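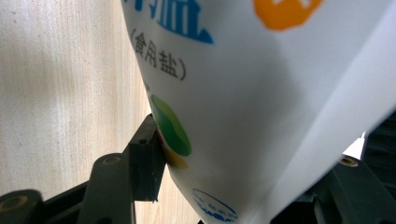

Salt, in the big white bag

I have been salting vegetables since January, when Seul-gi Jin gave me a jar of her cabbage and wrote the method on the back of an envelope. I lost the envelope and have been working from memory.

The main thing I have learned is to weigh everything. For months I went by spoonfuls and every batch came out different. One lot of turnips was so salty that we rinsed them twice and still left most of them. Now I put the cabbage on the scales first and work out the salt from that. The last head came to 503 grams once I had taken off the outer leaves and the core, which is small, but it filled the jar.

I slice it thinly, rub the salt in and leave it for 15 minutes while I wash up. By then there is usually enough water in the bowl to cover it. If there isn't, I press it down and wait a bit longer. It goes in the jar with a saucer on top and sits in the back bedroom, the coolest room we have.

Carrots have been less good. They stay hard and the water goes cloudy. Baptiste Le Goff says to grate them - I had been cutting them into sticks - so I will try that next.

Runner beans were a surprise. I did 4 jars and gave one to Katherine Valderrama, who ate hers with cold potatoes. We have two left. The plants at the allotment are still going and I need to find more lids.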